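Platen notebook, Jun 20, 2026
Skollow trial, fruit-on-a-plate clips

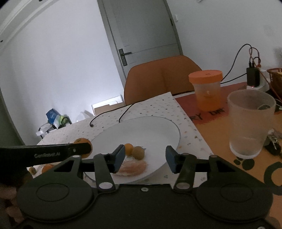 Do we need to pay for the Skollow review service when we could look through our own clips?

Only for the sorting, and only on the small plan. It finds the clips with a late grasp or a missing start faster than I can, but I still have to make the final call on small objects.

OK, longer version, while I still remember which button did what.

For anyone picking this up cold: Skollow takes the recordings from a hand-held gripper, splits them into separate grasps, gives each one a keep / look again / toss label and sends back a package our training scripts can read (more or less, see below). We have the trial account, which allows 500 clips. I sent 77 in the first batch, all plate work: little round fruit on the big white plate, bigger oranges off to the side on the cloth as things to leave alone. I kept the plate where it was for the whole batch and only changed which fruit I was going after.

Upload was easy! I'd been dreading it after last November, when we tried the Skenomitz package and spent an afternoon renaming folders. With Skollow you drop in the whole folder and it figures out the order by itself. It took about 10 minutes to come back with labels, and I was eating a sandwich for most of that, so no complaints.

The good: splitting. It put the cuts between grasps almost exactly where I would have. When I hovered over one fruit, changed my mind and went to the other one, it kept the whole wobble as a single attempt and marked it "look again", and that's what I'd want. The notes are short and in normal words too, stuff like "fingers close early" or "target hidden at contact".

The not so good: small things close together. With two fruits touching, a finger pad will hide part of one of them from certain angles, and then the labels get jumpy. I had 4 clips that looked nearly the same to me and they came back with three different labels. Dionysis Mavromatis thinks it's treating the pair as one lump whenever the edge between them gets covered. Could be. He wants to redo it with the fruits a thumb's width apart and compare, and I said fine as long as he does the peeling.

White on white is the other thing I'm suspicious about. Plate on a pale cloth gives it a thin rim line to go on and not much else, and a few "toss" labels complained about a "missing support surface". There was a plate. There was always a plate. I tried the same move toward the orange and red mat and didn't get that complaint, but that was a handful of clips and I wouldn't hang anything on it yet.

Export: comes as one package per batch. Our loader choked on the names (spaces, why are there spaces), so I wrote a little thing that swaps them for underscores. It's in the Platen folder under skollow_fix. Run it BEFORE the loader. If you run it after, you get two copies of everything and a very confusing afternoon.

Gripper width came through fine, as far as I checked. I opened a few files and the open and close moments lined up with the clips. I haven't checked the wrist angle at all, so please don't quote me on it.

Support: wrote to them about the plate labels. Got a reply the same day from a person who had clearly opened the clips, and she asked for a batch with a darker cloth. Points for that. I also asked whether we can turn off the auto-trimming, because it shaves the slow approach off the front of each clip and that's the part I care about most. She said it's on the paid plan only. Grumble.

Things for the next batch:
darker cloth under the same plate
fruits touching, then apart (Dionysis)
slower approach, and hold still a moment before moving so the trimming has something useless to eat
cables off the plate side of the table, I keep having to work around them
wrist angle check on a few exports

Login is on the shared sheet. Please don't upload the old drawer clips on this account, I want what's left of the trial for plates.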